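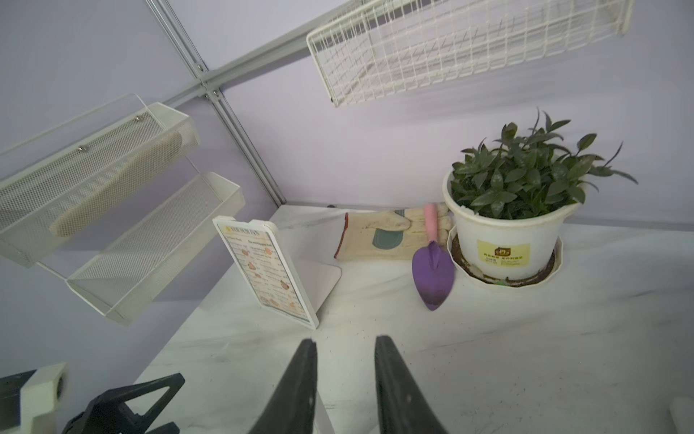
Small bits of paper and small garden tools cause most of the clutter on a kitchen worktop, and both can be dealt with in an afternoon. Start with whatever has no fixed place. A trowel and a gardening glove tend to end up lying beside the potted plant, as they have at the back of this counter, and the takeaway menu gets whatever space is left over. A white mesh rack on the wall takes up no worktop at all, and a cloth can live in the top tier where air gets to it.

Thibault Collet, Thursday, June 24, 2021

Paper menus

Keep one menu for each place you order from and recycle the rest. Check the prices when you next order and write any changes on in pencil. I had two from Condori, both out of date, and a third under the bread bin.

If you have a framed stand, put the menu you use most in that. A stand that tilts back is easier to read while you are on the phone. Wipe the front with a barely damp cloth. Water that gets in at the edge will make the card stick.

Loose menus are harder to keep tidy. Thin paper goes wavy near a kettle or hob and the edges start to curl, like the ones on the Dim Sum Inn menu. Lay the sheet between two clean tea towels under a heavy book and leave it overnight. Do not iron it, as some inks will mark the cloth. Once flat, slip it into a clear plastic sleeve and stand it upright in a wire basket.

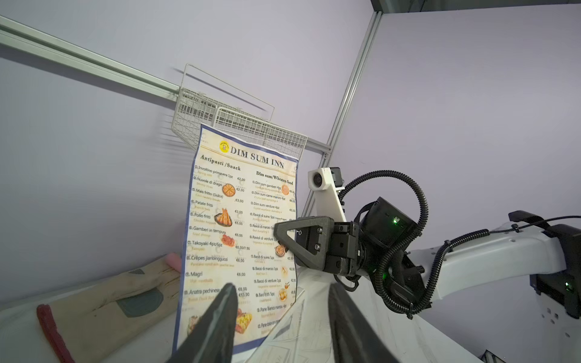 Putting up a wall basket

Measure from the worktop to the bottom of the basket before you drill. I allow 400 mm, so that a tall bottle or the kettle will still go underneath. Check for pipes and cables first. On plasterboard use proper hollow-wall fixings and keep to light things such as cloths, menus and sponges.

Take the basket down every month or so and wash it in warm water with washing-up liquid. An old toothbrush gets into the corners of the mesh. Dry it well before it goes back, or rust will start wherever the coating is chipped.

Plants on the worktop

Always use a saucer. Soil washes out of the drainage holes and dries in a brown ring on the rim. It comes off with a wet sponge if you catch it early. Older marks need a paste of bicarbonate of soda, left on for 30 minutes and rinsed off.

Don't use vinegar or lemon juice anywhere near real marble. It will etch the surface. If you aren't sure whether yours is real or only patterned, stick to washing-up liquid.

Leave the label on the pot until you have written down the name of the plant. Then warm it with a hairdryer and peel from one corner.

Trowel and glove

Knock the soil off outdoors, then wipe the blade and dry it. Gloves should be turned inside out to air for a day. Once they are clean, both can go in a shoebox under the sink or on a hook by the back door. Mine hang on the door.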